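May 3, 2019

Up before the alarm again. Oatmeal, half a banana, out the door by six. The bus was late and I stood most of the way. My knee is better than it was in March but it doesn't like standing on a bus.

The number on the board at work this morning was 1,019. That is yesterday's count for the nesting line at Iline, bowls put inside bowls and sent down to the wrap table. When I started, a good day for the six of us was 900, and we would be tired and talk about it on the way out. Now the arms at the Rellow building do their share overnight and our share gets added in after lunch, so the number belongs to everyone and I can't tell what part of it is mine. I asked the lead if we could have our own line on the board. She said she would bring it up.

What I do now is different from what I did a year ago. Back then I put the blue bowl in the steel one with my hands, turned it until it sat flat, and pushed the stack along. Now I hold the gripper and do the same thing with that, and each time gets recorded, and the people upstairs use what we record to teach the arms. My quota for the recordings is 375 a shift. I made it today with a little time left over. I don't mind the work. It is slower on the hands and harder on the shoulders. You have to open the fingers wider than you would think and come down over the rim straight, or the rim catches and you start over. I told the new girl that twice. She grips too early, the way I did my first week.

We were at the round table with the Peppa Pig cloth today. I like that one better than the long bench because you can sit close and talk between takes. Put two from today in here.
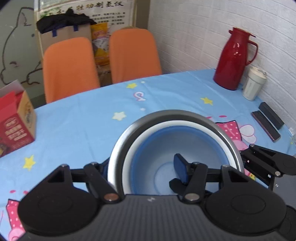
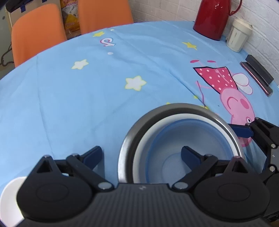
The round table, blue bowl and gripper. The steel bowl shows in the second one.

At the midday meeting they went over the new schedule. Starting next month the second shift on the nesting line goes away. The two people on it were offered places with us on the recordings, or a move over to Oster, where the packing is still done by hand. One has said yes to Oster. The other has not said. He has been on that line longer than I have been in the building, and he kept folding and unfolding the paper they gave him. The pay is the same for the recordings, they said that several times. The shift differential is not, because there is no night shift to be paid for. For him that is real money.

Somebody asked what happens to the recordings when the arms know enough. The answer was that there is always another object. After the bowls it will be cups with lids, and after that something with a handle. I believe that, more or less. I also noticed they did not say how many of us it would take.

I will say one good thing. My wrists do not hurt at night anymore. All last winter I slept with the braces on, and I put them in the closet a few weeks ago and have not gone looking for them. The arms took the fast part of the work and the fast part was what was hurting me. I said so at the meeting and it came out sounding like I was on the company's side, which was not how I meant it. A couple of people were quiet with me after. I ate my lunch late and by myself, the rest of the noodles.

In the afternoon the system that saves the takes went down and we lost a stretch of them. They have to be done over tomorrow, on top of the regular ones. The old line never lost a bowl that way -- if you stacked it, it was stacked.

Stopped at Babalola on the way home for rice, onions and dish soap. They had the big bag of rice and I carried it, which was a mistake with the shoulders. Paid the electric bill. Called my sister and she wants me to come for the weekend, but I told her I would have to see about the extra takes first.

Need to wash the gray shirt and find out what time the early bus runs.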